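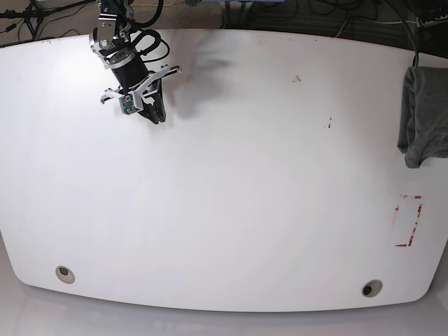
Folding Table Questions

What size cloth should I start with?
Go for a plain square, 60 cm on each side. Dark gray is my favorite on a white tabletop because you can find every corner at a glance!

My cloth is all bunched up. Do I shake it out first?
Please don't! Lay it down as it is, find two corners, and pull gently toward you. The creases relax as you smooth it with your palm (so satisfying).

Do I need to iron?
Nope. A firm hand press is plenty for everyday cloths. Save the iron for linen napkins.

Why does one corner keep curling?
Usually it's the hem. Fold that corner to the inside and let the stack's weight do the rest overnight.

Can I bring my own towels to the Tavum evening?
Yes, bring a whole pile! Rekha Tyagi loves a tricky one. Doors open at 6 p.m.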